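What is Advent? A quick guide for kids
December 20, 2023
Sanna Kids Pages

Nearly Christmas! So you've probably heard the word Advent a lot. Mostly on chocolate calendars. But what is it?

Advent means "coming". It's an old word from Latin. It's the time before Christmas when Christians get ready to remember the birth of Jesus.

When does it start?
Four Sundays before Christmas. Some years that's the very end of November, some years it's early December. Depends how the dates fall.

Why wait at all?
Good question. In the Bible, people waited a very long time for the one God promised to send. Hundreds and hundreds of years. Grandparents told their children, and those children grew up and told theirs. Some got fed up. Some kept on hoping. Advent is a bit like joining in with them.

Who was waiting?
Lots of people! Two of them are in Luke's Gospel, chapter 2. Simeon and Anna. Simeon had been told he wouldn't die until he'd seen the one God was sending. Anna was very old and was always at the temple, praying. Then Mary and Joseph came in with a baby. Simeon took him in his arms and thanked God. Go and read it, teh whole story isn't long.

What about the candles?
Many churches have a ring of green leaves called a wreath. Four candles round the outside, often one in the middle. Light one the first week, two the next, and so on. The middle one is for Christmas Day. Colours are different in different churches. Purple is common, sometimes with one pink. Some have all red.

Is it in the Bible?
The wreath isn't, no. Nor the calendar with the little doors. People thought of those much later on. The promises are though. Try Isaiah chapter 9, the bit that starts "For to us a child is born".
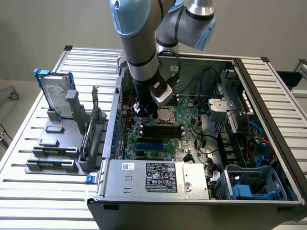

A robot arm over the inside of a computer.

Things to do this week
Read a bit of Luke chapter 2 each night. Ask a grown up to help with the long names.
Make a wreath out of paper. Draw the flames on, no real ones unless an adult is there.
Think of somebody who is waiting for somthing. A friend waiting to move house, or someone waiting to get better. Say a prayer for them, or send them a card.

Hard words
Gospel: one of the four books about the life of Jesus. It means good news.
Temple: the big holy building in Jerusalem.
Prophet: a person who passes on messages from God. Isaiah was one.

Next page: Who were the wise men?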